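Ticket: Planner rejects retreat after release, object stays attached in the world model
Component: Skelletti planner, Sisa tracker
Site: Lacerda, bench cell
Status: Closed
Priority: Normal

Summary

After the November update of the Suvar stack, the right arm sometimes stops after putting the marker in the cup. The fingers open, the task moves on to the retreat step, and Skelletti rejects every path it is offered. The arm holds position until the step times out. The left arm is idle during all of this and reports no fault.

The task is simple. The marker starts on the table, the right arm picks it up, turns it upright, lowers it into a paper cup, lets go and backs off. The same task file ran on the old version without this error.

Results on the new version: 90 runs, 19 stopped at the retreat step. The rest finished. I could not find a pattern in the start position of the marker. Moving the cup closer to the left arm made no difference either.

What the log says when it stops:

retreat: start state in collision (held_object, cup)
retreat: no valid path, retrying
retreat: timeout, holding

The planner still thinks the marker is in the hand, so it checks the marker against the wall of the cup and finds a contact in the very first state. From its point of view the answer is correct. The question is why the marker is still attached at all.

Tried so far: restarted the planner node, cleared the world model before each run, raised the retreat timeout, recalibrated both wrist cameras. The detections look fine to me before the pick. Sisa finds the cup and the marker from the wrist view and gives them separate IDs, and both poses are steady when the arm is still.
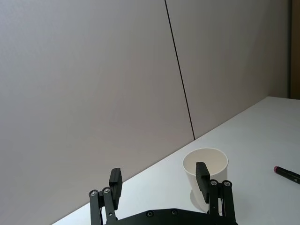
Mahtab Ahmadpour: The start poses are probably fine if the pick works every time. I would look at the release. In this version the detach call waits for Sisa to confirm that the object is supported by something else, and it used to happen as soon as the fingers opened. Please send the value of detach_policy from your config and the tracker log for one good run and one bad run. Also tell me which camera has priority for objects inside a container. Don't recalibrate again for now.

Reply from the cell:

detach_policy is not set in our config, so it takes the default. I checked the running value and it is confirm_support. I had missed that line in the release notes.

Camera priority for containers is not set either. The running value is wrist_first.

Tracker logs are attached. In the good run, the marker changes from held to supported_by cup, and the detach comes through right after. In the bad run, the marker goes from held to unknown and stays there. The tracker then publishes the last good pose over and over. In the bad log I counted 1,766 messages for the marker after the fingers opened, all with the same pose. It is the pose from before the release, so it sits a little higher than the marker ends up.

I also went through the head camera detections, which Sisa records but does not use with wrist_first. They are better than I expected. With the marker standing in the cup, only the red end is useful to the detector, and it is small, but it gets found and matched to the right class in most of the frames I checked.
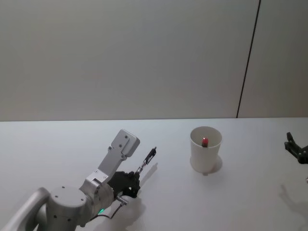 The match score in those frames is low. The marker model is the full length of the object and the detector only gets the top of it, so the fit is poor even when the position is good. The default score limit then throws the result away. I lowered the limit for the marker class only and replayed the bad log offline. With that change and head_first, the replay gives supported_by cup every time and the stale pose goes away.

I have not tried it on the real arms yet. Before I do, is there a risk of the lower limit picking up the shadows from the arms? They fall right across the table where we work, and the old version had false detections on them.

Mahtab Ahmadpour: Shadows should not matter for that class, the color check comes before the score. Go ahead, but run at reduced speed and log the timestamps for all cameras. Your bad run has something odd in it. The wrist frames seem to arrive later than the joint states they get paired with, and that alone could push an object to unknown while the arm is moving.

Reply from the cell:

You were right about the timestamps. The right wrist camera is 33 ms behind the joint states. The left one and the head camera are in step. The offset is constant across runs, so I put it into the camera config as a fixed correction instead of chasing it through the driver. The driver question can have its own ticket.

With the correction alone, and nothing else changed, I ran the task again at reduced speed. Fewer stops, but it still stopped. The offset makes it worse, it is not the whole cause.

While I was at it I stepped through the task by hand and watched the world model at each step. During the carry everything agrees. The marker is upright in the right hand, the planner has it attached at the correct angle, and the left arm is treated as a fixed obstacle. The padding around the left arm is larger than it needs to be when its fingers are open, but paths are found quickly and I left it alone.
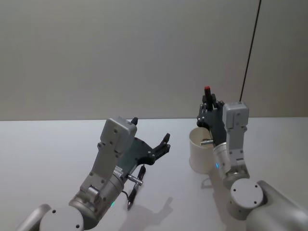
The trouble starts once the hand opens. The wrist camera is close to the cup at that point and the fingers block part of the view. If Sisa gets one clear detection before the retreat request goes out, the state changes and the run finishes. If it doesn't, the arm is not allowed to move, so the view never changes and the clear detection never comes. It is a deadlock between the two nodes. That also fits with the failures looking random.

Changes made on the cell:

1. container camera priority set to head_first
2. score limit lowered, marker class only
3. fixed time correction for the right wrist camera
4. retreat request now waits for one fresh tracker update after the fingers open
5. tracker pose marked stale if it repeats without a new detection

Number 4 is in our task file. Number 5 is a small patch to the Sisa bridge and I have attached the diff — please check it, I am not sure the stale flag is reset in the right place when the object is picked up again.

I kept confirm_support. Going back to detaching on finger open would clear the error too, but then a marker that sticks to a finger would be treated as delivered.

With all five in place I ran another 90 at normal speed and had no stops at the retreat step. After each run I compared the final world model with the head camera, and the marker was listed as supported_by cup each time. The reported height of the marker inside the cup still jumps by a few millimeters between frames. 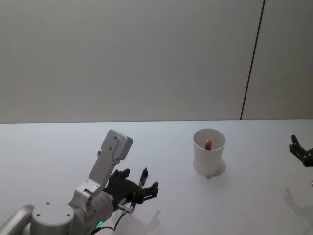

I don't need that height for this task, but the next one takes the marker back out of the cup, and there the grasp planner will use it. I tried averaging over several frames and it settles down well enough. The averaging is off by default and I have left it off in the shared config.

One open point. The log message "start state in collision" sent me to the wrong place for most of a day. If the planner could print the age of the object pose next to it, the stale data would have been easy to spot.

Mahtab Ahmadpour: Diff checked. Move the stale flag reset to before the attach call, the rest is fine. Pose age in the collision message is a fair request and I have added it to the Skelletti list. The deadlock will be handled on our side in the next Suvar release with a short timeout and a fallback to the other cameras. Until then keep your change number 4. OK to close?

Reply from the cell:

Reset moved and tested, pick and release both work. Yes, please close. The driver offset is now in a separate ticket.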